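Faltola Motion Studio
Planning and simulation software for robot arms on tables and benches 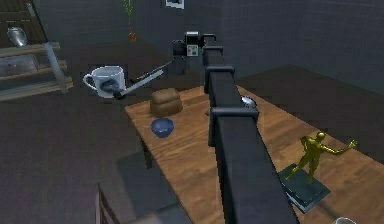 Faltola Motion Studio is a software package for teams who need a robot arm to pick, move and place objects that are not always in the same position. It joins four tools in one installation: a scene editor, a motion planner, a grasp module and a task runner. You can prepare a complete task in simulation, check it, and then send the same task file to the real arm.

The package is developed by Tastthorpe, and it is sold directly and through our integration partners. It is used in research laboratories, in test departments and in small production cells.

Who uses it

Most of our customers have one or two arms and a small team. They do not want to write a planner from zero, but they also do not want a closed system where they can not see why the arm has chosen a certain path. Faltola is made for this situation. Every decision of the planner is written to a log that a person can read, and every parameter can be changed from the editor or from a script.

If your arm repeats one fixed movement all day, you probably do not need this product. The teach pendant that came with your arm will do the job at a lower price.

Scene editor

In the scene editor you build the room in which the arm works. You can import meshes in the usual formats or take objects from the Rosenthal library, which is included in all licenses. The library has furniture, dishes, containers, food, decorations and tools. Each object comes with a visual mesh, a simpler collision mesh, a mass and a friction value. You may correct these values for your own case, and we recommend that you do so for objects which the arm must touch.

Objects can be placed by hand, by coordinates or by rule. A rule says, for instance, that a bowl must stand on the table and must not be closer to the edge than a given distance. With rules, the editor can produce many different arrangements of the same task.

The camera can be attached to any link of the arm or to any point in the room. Several cameras can run together. For each camera you receive color, depth and object masks, all with the same time stamp.

Gravity can be switched off for a single object. Many users do this while they are preparing a scene, so that an object stays where it was left until the rest is ready. The check tool lists all objects which have gravity off and all objects which touch nothing, and it asks for a confirmation before a run is recorded.

Motion planner

The planner works in two steps. At first it searches for a path without collision from the present position to the goal. After that it makes the path shorter and smoother, with respect to the speed and acceleration limits of the arm. Both steps can be used separately.

The collision check includes the whole arm, link by link, and not only the gripper. This is important on a crowded table. A long link can pass directly over low objects while the hand is already working at the far side, and a tall object next to the link is then easily touched when the elbow turns. For every link you can set an own safety distance. For every object you can set a height margin, which is useful for figurines, plants, bottles and other things with thin parts that the collision mesh does not follow very exactly.

The planner supports arms with up to 16 joints, including a moving base or a lifting column. Two arms in the same cell are supported with the Lab license.

If no path is found, the planner does not only return an error. It reports which link and which object were in conflict most often during the search, and the editor colors both of them. In our experience this saves more time than a faster search.

Grasp module

The grasp module proposes positions of the hand for a given object. It works with parallel grippers and with hands that have several fingers. The proposals are sorted by a score, and the score has separate parts for contact, reach and free space. You can change the weight of each part.

For objects with a handle or a spout, you can mark regions as preferred or forbidden. The marks are saved together with the object, so they must be made only one time. You can also define a direction that has to stay upright during transport, for bowls, cups and cans that are filled.

Shiny metal surfaces are difficult for depth cameras, and also our module has its limits with them. When the perception input has holes, the module can fill the missing shape from the library mesh if the object is known. If the object is unknown, the score is reduced and the log says so. Please do not expect good results on transparent objects without additional sensors.

Task runner

A task is a list of steps in a plain text file. Steps are, for instance, move, approach, grasp, lift, place, wait and check. Conditions and repetitions are possible. A short task looks like this:

task clear_bowl
use arm main
find bowl on table
approach bowl from above
grasp bowl keep upright
lift bowl
place bowl on shelf
check bowl on shelf
end

The runner stops at each check step and compares the state of the scene with the expected state. When the check fails, it can repeat the step, go to another step, or stop and wait for a person. The behavior after a failed check must be chosen in the project settings. There is no default for this on purpose, and the runner will not start on a real arm before it is chosen.

All runs are recorded. A recorded run can be played back in the editor, slower or faster, from any camera, with the planner log next to it.

Connection to the real arm

The runner speaks to the arm through a driver. The drivers which are delivered with the package cover 13 controller types. The list is in the download area and it shows the firmware version which we have tested for each one. For other controllers there is a driver template in C++ and in Python. A programmer who knows the controller well usually needs a few days for a first working driver.

Before the first run on hardware, please perform the calibration between camera and arm. The assistant guides you through the procedure and shows the remaining error at the end. If the remaining error is larger than the limit you have set, the runner will start only in slow mode.

Faltola is not a safety system. The emergency stop, the fences, the scanners and the speed limits for work near people must be realized with certified hardware and must be independent from our software.

What is new in this version

The planner keeps its search data between two similar requests, so a second plan in the same scene is faster.
The editor can now compare two scenes and list the objects which were moved, added or removed.
Shadows can be switched to a simple mode for computers with a weak graphics card.
The check tool finds objects which overlap by a small amount, such as a base that is sunk into the tabletop.
An error was corrected where the wrist camera was turned by a half rotation after the import of some arm models.
The undo function now works also for changes in friction and mass.

System requirements

Operating system: Linux (64 bit) or Windows (64 bit). The real-time driver mode is available only on Linux.
Processor: 8 cores recommended
Memory: 16 GB minimum
Graphics: a dedicated card is needed for masks and depth from more than one camera
Disk: 41 GB with the complete Rosenthal library, much less if you install only the object groups you need
Network: a separate port for the arm controller is strongly recommended

Licenses

Bench: one workstation, one arm, all four tools, the complete library. Updates for one year.
Lab: five workstations, two arms in one cell, recording on a shared server. Updates for one year.
Site: number of workstations by agreement, with access to the source code of the planner. Updates during the whole contract.

Schools and universities receive the Lab license at a reduced price. Please write to us from the address of your institution.

After the update period has ended, the software continues to work in the last version you have received. You do not lose your scenes, tasks or recordings.

Add-on: Clundent

Clundent is our perception add-on. It recognizes objects from the library in the images of a real camera and puts them into the scene with their position and a confidence value. Objects it does not recognize are added as simple boxes, so the planner will avoid them. New objects can be trained with images that are rendered in the scene editor. Clundent needs a Bench, Lab or Site license of Faltola and can not be used alone.

Trial version

The trial version runs for 2 months and has no limits in simulation. The connection to real hardware is blocked. A set of sample scenes is included, with tables, shelves and household objects, together with the task files. Scenes made in the trial can be opened in the full version without conversion.

To receive the trial, please fill in the request form and tell us which arm and which gripper you use. We send the download link by e-mail, normally on the next working day.

Support

Support by e-mail is included in all licenses. When you write to us, please attach the project file and the planner log of the run where the problem appeared. Screenshots are welcome, but with the log we can repeat the run on our side and answer faster.

Manual (PDF)
Driver list
Task file reference
Request a trial
Request a quote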